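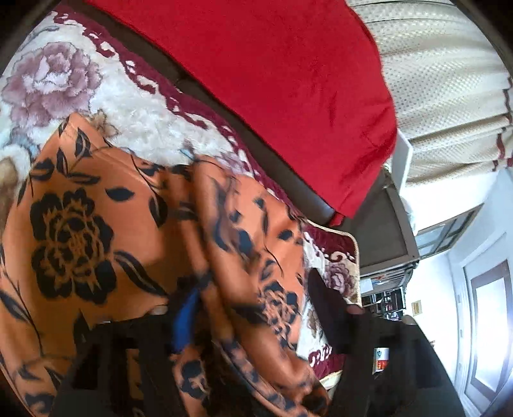 **Plier un grand tissu satiné sans qu'il glisse**

Le satin glisse sur une table lisse – travailler sur un plaid épais, ça accroche.

1. Étaler. Partir d'un coin, suivre l'ourlet.
2. Défaire les plis torsadés du milieu, du centre vers les bords. Pas tirer sur la couture !
3. Plier en deux, motif à l'intérieur. Lisser avec le plat de la main.
4. Replier en bandes de 35 cm, puis rouler. Pas trop serré, sinon ça marque.

Repassage : fer doux, sur l'envers, avec une pattemouille. Jamais de vapeur directe, ca tache.

Ranger à plat – presque 2 minutes en tout quand on a le coup de main.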